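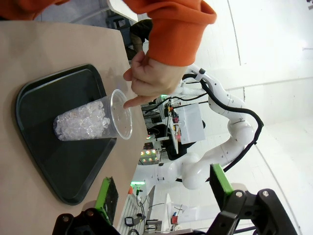
Soo-ah Tak wrote in to ask whether the tray can be bought without the cups, as she already has a cupboard full of them and only wants something with a lip that will stop a spill getting to the edge of the bench. Yes, it can. The tray has its own stock code and its own line in the price list further down.

# Wikau Cold Drinks Set

The Cold Drinks Set is a dark plastic tray and a sleeve of clear plastic cups, sold together for self-serve drinks tables. It suits foyers, staff rooms, open days, sports presentations and any other spot where people pour their own iced tea or cordial and walk off with it. We have sold it from the Wikau warehouse for seven years and the shape of the tray hasn't changed in that time.

## The tray

The tray is a plain rectangle with rounded corners and a raised rim on all four sides. The long side is 31 cm. The rim is moulded in one piece with the base, so there is no join to collect syrup.

The surface is smooth. A smooth tray wipes clean in one pass, but it will pick up fine scuffs from cups and glasses being slid across it, and they show more under bright overhead lighting. Scuffing is not covered under the replacement policy. If the look of the tray matters, set things down on it and lift them off.

The tray does not have handles. Carry it with both hands under the short ends. It is meant to sit on the table for the length of the event, and we don't recommend walking a full load of cups through a crowd on it.

Trays stack for storage. Dry them first or they will stick together.

## The cups

The cups are clear, single-wall plastic with a rolled rim and tapered sides. They come 80 to a sleeve. The rim is 80 mm across on the outside.

A few points that come up often:

- The cups are for cold drinks only. Hot tea or coffee will soften the wall.
- They can be rinsed and used again on the day. They are not dishwasher safe.
- A cup with ice in the bottom stands better than an empty one. On an outdoor table with any breeze, leave the empties in the sleeve and put them out a few at a time.
- The wall flexes. Hold a full cup near the middle or a little above it, and don't squeeze.
- Lids are available to order. Straw-slot and sip lids are the same price.

## Ice

Ice is not supplied. For iced tea we suggest filling the cup to two-thirds with ice and pouring over it. For juice or cordial, a third is plenty, and the drink doesn't water down as quickly.

Cubes from a domestic tray work well. Crushed ice packs too tightly in a tapered cup and tends to come out in one lump when the cup is tipped.

If cups are being filled with ice ahead of time, do it on the tray. Loose cubes stay inside the rim and the meltwater can be tipped into the sink afterwards. Keep a dry tea towel nearby for the table.

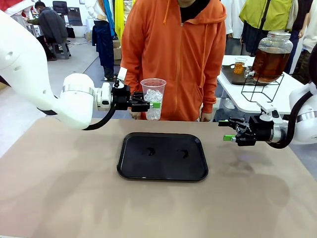

Most customers keep the ice table and the drinks table apart. People collect a cup of ice at the first, take a step or two, and fill it at the second. The queue moves faster this way and the tap on the dispenser isn't blocked by somebody chasing ice cubes with tongs. Octavian Pop runs it this way at the Yousafzai Hall open days, with one tray on each table, and orders two sleeves of cups for the afternoon.

If there is only room for one table, put the ice on the left and the dispenser on the right, with the tray between them. Swap them over if the door is on the other side.

## What goes with it

**Glass dispenser.** Any dispenser with a spigot will do, provided the spigot sits high enough to get a cup under it. The Brarnari wire stand lifts most glass dispensers to a workable height. Check the clearance with a cup before you fill the dispenser. Moving a full one is a two-person job.

**Second tray.** Useful under sample glasses or a small jug. Also catches the last few drips from the spigot if there's space to slide it in underneath.

**Table covering.** Bare tabletops mark easily where cups have been standing. A wipe-down vinyl cover is enough. Paper covers go soggy around the ice and we no longer stock them.

## Cleaning

Wash the tray by hand in warm water with ordinary dish liquid. Tea leaves a brown film if it dries overnight. Bicarb on a damp cloth will take it off. Don't use steel wool or scouring powder, and don't use bleach.

Wipe under the rim as well as inside it. Sugar gets in there and will draw ants.

## Prices

| Item | Code | Price |
|---|---|---|
| Cold Drinks Set (two trays, two sleeves of cups) | WK-CD2 | $69.00 |
| Tray only | WK-CDT | $18.50 |
| Cups, one sleeve | WK-CDC | $16.00 |
| Lids, one sleeve | WK-CDL | $9.00 |

Prices include GST. Freight is worked out at checkout by postcode. Metropolitan orders placed before noon are packed the same day, and regional orders go out with the next Wiltari run.

## Returns and replacements

Unopened sleeves can be returned for a refund within 31 days. Opened sleeves can't be returned unless the cups are cracked or the rims are misshapen, in which case send a photo of the cups and the batch sticker and we will post a new sleeve.

Trays are replaced free of charge if they arrive warped. To check, lay the tray on a flat bench and press on each corner in turn. A very slight rock goes away once there is weight on it. Anything more than that, contact Aurel Toma at the warehouse counter and quote the order number.

## Stock note

Lids with the straw slot are out until October. Sip lids are in stock and fit the same cup. Back orders are filled in the order they were placed.

Page last updated Sep 13, 2023.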